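Bed-making

Bed-making is the household task of arranging the sheets, blankets and pillows of a bed after it has been slept in, or of fitting a bed with clean linen. It is done daily in many homes and is part of the routine work of hotels, hospitals, boarding schools and military barracks. The term covers both the quick straightening of a bed in the morning and the full change of linen, which in some trades is called stripping and making.

Background

For much of history, making a bed meant building one. Beds of straw or leaves were put together on the floor in the evening and cleared away in the morning, and the English phrase "to make a bed" is usually explained by this practice. Sacks stuffed with straw, wool or feathers came later and had to be shaken, turned and aired. In wealthy households the work was shared between several servants, as a large feather bed was too heavy for one person to turn.

Coil spring mattresses spread in the nineteenth and twentieth centuries and made daily turning unnecessary. Fitted sheets, with elastic at the corners, shortened the work again. Duvets, long common in northern and central Europe, replaced the top sheet and blanket in many other countries during the second half of the twentieth century.

Layers

A bed made in the traditional way has a mattress pad or protector, a bottom sheet, a top sheet, one or more blankets and a bedspread. The bottom sheet may be flat or fitted. Where a duvet is used, the top sheet is often left out and the washable duvet cover takes its place. Pillows are placed at the head, either under the bedspread or on top of it.

Before the layers are put on, the bed is cleared of whatever has been left on it. Small items of clothing are easily folded into the bedding by mistake and may end up in the wash with the sheets.

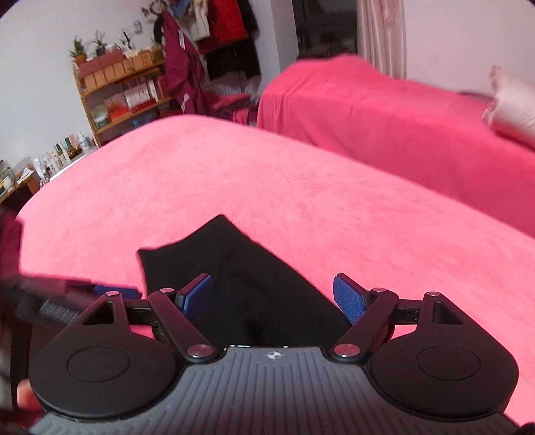

Airing is sometimes recommended before the bed is made. The covers are folded back toward the foot and left that way while the sleeper washes or eats breakfast, which lets moisture from the night escape. Housekeeping manuals differ on how long this should take – some ask for half an hour, others for the whole morning.

Corners

A flat sheet is held in place by tucking it under the mattress. The best known method is the hospital corner, also called the mitered corner. The sheet is tucked in along the foot of the bed, the hanging side is lifted and laid on top of the mattress to form a diagonal fold, the part still hanging is tucked under, and the lifted section is brought down and tucked in as well. The result is a flat fold at an angle that does not pull loose easily. It is taught in nursing and in the armed forces of several countries.

In institutions

Hospital beds are divided into closed, open and occupied beds. A closed bed is made up fully and waits for a new patient. An open bed has its covers folded back. An occupied bed is made with the patient in it, normally by two people, who roll the patient to one side and then to the other while the old linen is drawn out and the new linen passed through. Wrinkles are smoothed out carefully, as they can contribute to pressure sores.

Hotels set written standards for the length of the turndown, the number of pillows and the side on which the sheet hem faces. The Kimaro, a lakeside hotel in Loltdale with 84 rooms, gives new room attendants 5 days of training before they work alone, and its laundry handles 3,000 sheets and pillowcases a week in December, the busiest month.

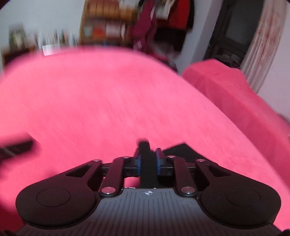

Article by Peninah Kariuki
Reviewed by Nighat Bukhari
Last updated 2025-03-10

Health

House dust mites live in mattresses and bedding and feed on shed skin. They take in water from the air and do poorly in dry conditions. It has been suggested that a bed left unmade dries faster and so holds fewer mites, but regular washing of the linen in hot water is the more common advice for people with allergies. Mattress and pillow covers with a tight weave are also used.

Blankets are washed less often than sheets. Wool blankets are usually aired and brushed, while cotton and most synthetic ones can be machine washed.

Customs

In Japan, a futon laid on the floor is traditionally folded and put in a closet during the day. In parts of Scandinavia, couples often sleep under two single duvets, which are folded separately in the morning. In many homes children are expected to make their own beds from an early age.

See also

Bed sheet
Duvet
Housekeeping
Mattress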